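Category: Housekeeping Guides > Dining and Beverage Service
Shares 39 | Comments 9

Preparing a Beverage Tray

Stondcombe guest rooms receive a beverage tray before arrivals begin. Staff should follow the procedure below in all rooms, including those in the Hurnivwood wing.

Clear the table and wipe it with a damp cloth, then dry it fully. Wash the tray in warm water with mild soap, paying attention to the inside of the rim, where syrup tends to collect.
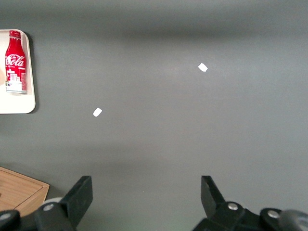

Inspect each bottle before it is placed. The cap must be fully closed and the label clean. Bottles with dents or scratched printing are to be returned to the pantry. Lay a single bottle flat, with the brand name facing up, and keep glasses on a separate tray.

Chilled bottles should be wiped dry and set out no more than 20 minutes before the guest is expected. Record any replacement on the room sheet.

Contact Stondcombe Guest Services, extension 94 | Back to top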